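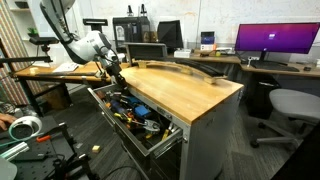 Tool cabinet with butcher-block top, top drawer open. Hand tools are stored mixed at present.

Stores Assistant (Tools), casual, Kudamside workshop
Posted November 15, 2018

Sterkport is seeking one person to sort, label and record the hand tools held at its Kudamside site. The engagement is 90 hours, worked in shifts of 4 or 6 hours by arrangement.

Duties
Empty each cabinet drawer in turn and group contents by type: screwdrivers, pliers, cutters, other.
Check tips, jaws and handles for wear. Tag damaged items for repair or disposal.
Enter each item in the tool register. The October stocktake listed 125 items without a storage location; these take priority.
Cut foam liners to suit the drawers and fit new labels.
Return the tools in register order and colour-code the liners by drawer.

Handle colour is not to be used as a guide to size or type. The tools were bought in several lots, and the colours do not match across them.

Requirements
Working knowledge of common hand tools, metric and imperial.
Legible handwriting and basic spreadsheet skills.
Enclosed footwear. Gloves and safety glasses are supplied.

A trade certificate is not required. Experience in a tool crib, hire shop or maintenance store will be favourably regarded.

Apply in writing to Sterkport Stores, Kudamside, quoting "Tools". Include a one-page résumé and the shift length preferred.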